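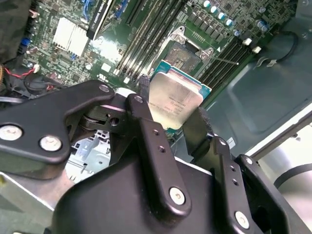
Intel processor above the open socket, workstation tower.

October, bench 2, tracker drain test continued

OK so the Drarkent trackers are still eating batteries and I still don't fully know why, but I know a lot more than I did before lunch. Writing it all down now while the numbers are in front of me.

Where we were: Amber Visser left her hatchback plugged in to the test harness overnight with the Drarkent unit wired behind the glovebox, permanent 12 V feed, ignition sense on the orange wire. The unit is supposed to go to sleep when the car is locked and wake up only if the motion sensor trips or the feed gets cut. What it did was wake up all night long. The log has 3,235 wake events in it! I scrolled through the first few screens thinking I had opened the wrong file. The car was locked, nobody in it, nobody near it that I know of.

First guess was the motion sensor threshold, because that was the problem on the Kolteck units last spring (Riet remembers, she drove one around the parking lot for an afternoon while I changed one setting at a time). So I turned the sensitivity all the way down and watched. No change. Turned motion off completely. Still waking. So much for that, and it cost me most of the morning.

Second guess was Evaristo Medrano's and it was better than mine. He asked if the ignition sense wire was picking something up. I said no, it's a switched feed, it's dead when the car is off. He said put a scope on it. I put a scope on it. It is not dead when the car is off. There's a little bump on it every time the keyless system polls for the fob, maybe half a volt, very short. The door handles are sending out their "are you there" signal and some of it is getting into our wire where it runs alongside the antenna lead for the passenger door. The tracker sees the bump, thinks hmm, ignition, wakes up, finds nothing, goes back to sleep. And again. And again.

Tried so far:

Rerouted the sense wire away from the antenna lead, up over the heater box. Big improvement, wake events nearly gone for the hour I watched. Fitting it that way is a pain though, you have to take the whole lower trim off, and Siebe Van Damme says no installer is going to do it for what we pay.

Ferrite clip on the sense wire, close to the unit. Some improvement, not enough. The clip also rattles, so it needs foam tape.

Small capacitor to ground at the connector. Works on the bench, haven't had it in the car yet. This is the one I like.

Asked Drarkent support for a longer debounce time in the firmware. They have a setting for it, undocumented, and they're sending me the command. If it does what I hope then none of the above matters and we just change a setting before units go out.
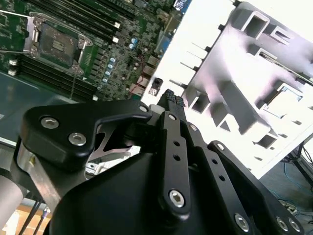
The other half of this job is the housing, and I keep putting it off. Verschueren sent over sample cases for the tracker in two finishes, gloss white and matte black, and Roel Van Acker wants an answer on which one to order. He leans white because the label is easier to read during install. I lean black, and I'd point him at the computer shot just above: the white plastic air shroud over on the right is so bright that it's where my eye goes first, well before anything on the green board. Shine a flashlight under a dash looking for a tracker and a white case will do exactly the same thing. A thief with a phone light gets a few seconds of looking, so let's not help him. Roel can have his label on a tag that comes off after the install.

Fit of the Verschueren case is decent, by the way. Lid clips are stiff, I broke a fingernail on the first one and used a trim tool after that. Cable exit is on the wrong end for the glovebox position but right for the one behind the instrument cluster, so we'd have to pick a position and stick to it. I'd pick the cluster. Harder to get to, and you don't find it by yanking the glovebox out.

Backup battery: charged the one in Amber's unit to 98 percent and pulled the main feed. The "feed cut" alert came through on my phone fast enough that I was still holding the fuse. I'll leave it running on backup and see what it says in the morning. Note to self, the percent reading in the Bundico app doesn't refresh unless you close it and open it again, so don't panic if it sits at the same number all evening (I panicked).

Still to do:

Capacitor in the car, overnight, same parking spot, same fob distance. Keep the fob in my desk drawer like last time or the comparison means nothing.

Get a second car with keyless entry from somewhere. Riet's has it but she needs it for work. Siebe's brother may lend us his.

Measure sleep current properly with the clamp off and the shunt in. The clamp is useless down there.

Reply to Roel about the black case.

Siebe, if you read this before I'm in, please don't unlock Amber's car, it'll wake the unit and mess up the backup run. Her umbrella is on the hook by the bench door.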